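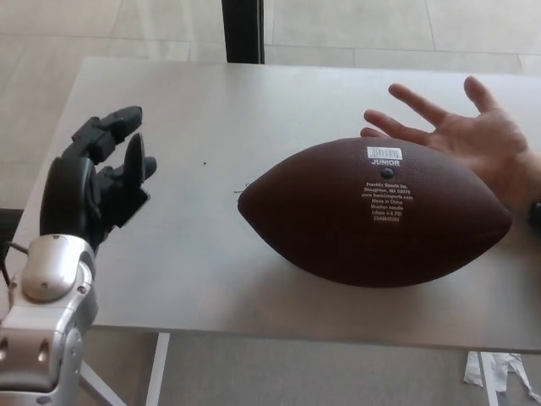
Item 1. Person and hand in the same work area. This item I have marked as OPEN. The rule at Fonthorpe says that a person may reach over the table only when the arm is in slow mode, and our sheet has no line to write who confirmed it. With the junior football on the table, a human hand is open just over the ball and the black fingers of the machine are spread on the other side, so both are near the same object. Please add the line before the December round.

Item 2. Watches, rings and sleeves.
Result: OPEN. The rule must say "both wrists". Now it says only "jewelry", and people understand this in different ways.

Item 3. Emergency stop.
Result: OK. Tested 2 times, at 9 in the morning and again after lunch. Button is in reach from the chair.

Item 4. Floor under and near the table.
Result: NOT OK. Crumpled white scraps are on the floor by the table leg. A person who steps back quickly can slip. I ask for a bin with a lid.

Item 5. Cables at the wrist.
Result: OK with comment. The cable on the left side makes a free loop. Check it every 2,000 cycles and write the number in the Odon log.

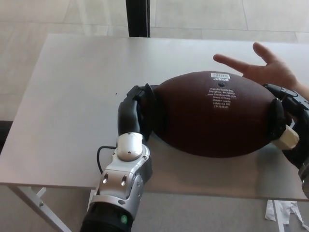 Item 6. Holding force on household objects. Kerttu Turunen asked me if the Homitz program is ready for tidying a child's room, and my answer is: not yet without a person near. A ball is a good test because it is round, it rolls, and the ends are narrow. Two black hands pressing on the pointed ends is a hold I can accept for a football, but for a glass jar I would not sign. The print on the ball says to inflate 4-6 PSI, so please write the pressure on the sheet each time, or we can't compare one day with another.

Item 7. Release of the object.
Result: OK with comment. Score 89 from the McGrath form. The limit for working without a person is not agreed. Ragnheiður Vídalín wants it higher than I do.

Item 8. Putting objects away (shelf, basket, drawer).
Result: NOT TESTED. A tidying machine must do this part also, so I leave the item on the list.

Next check after items 1, 2 and 4 are closed.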